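Do Loud Motorcycles Really Keep Riders Safe?

Maybe you have seen the sticker: "Loud pipes save lives." It sounds smart. It even rhymes a little. But should you believe it?

The idea goes like this. Car drivers don't always notice motorcycles. If the bike roars, drivers will hear it and stay out of the way.

Let's test that. A motorcycle's exhaust pipe points backward, so a lot of the noise goes out behind the bike. Many crashes happen when a car turns in front of one. Hmm.

Now think about the driver. The windows are up and the radio is on. Even if she hears a rumble, can she tell where it's coming from? Try it at home. Shut your eyes while a friend claps in the next room, and point to the clap. Now turn on some music and try again.

Zübeyde Gündoğdu has been fixing motorcycles for 17 years, and riders tell her the sticker is true all the time. She asks them how they know. Most say a friend told them – and that isn't proof.
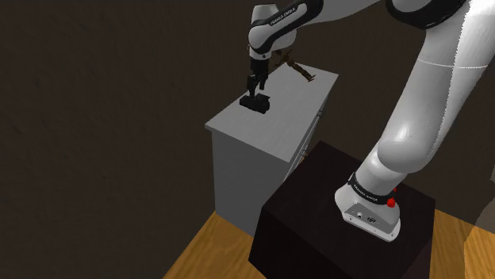

What would be proof? You would need to compare lots of loud bikes with lots of quiet ones, ridden on the same kinds of roads by the same kinds of riders. That's hard to do. Careful riders might pick quiet bikes, and then you couldn't tell what the pipes did and what the rider did.

So when a sticker tells you something, ask who checked.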